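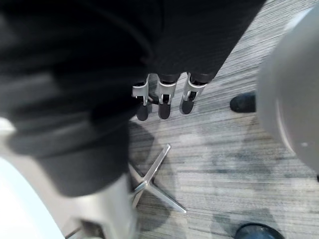 The great floor amnesty at Drikberg

Anything left on the second-floor carpet after 6 on Thursday goes into a bag, and the bag goes to the Hesusau desk for 2 weeks. After that we stop being nice about it. Chairs may stay, as they have never once wandered off to a meeting and forgotten their sweater. 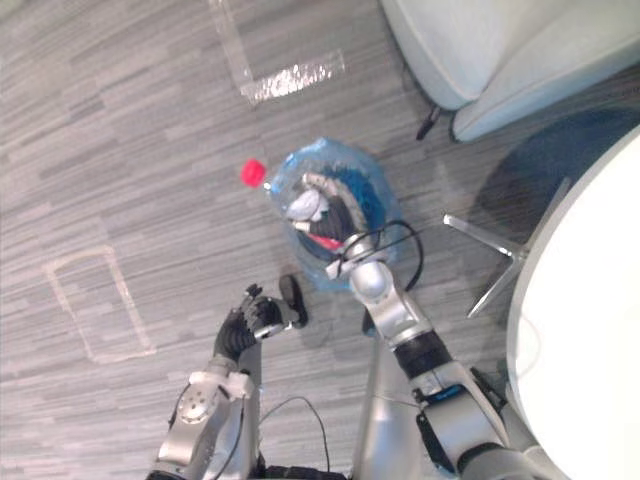 Bagged on the carpet, red bottle cap and all.

Bottles count as belongings. Please come and get yours.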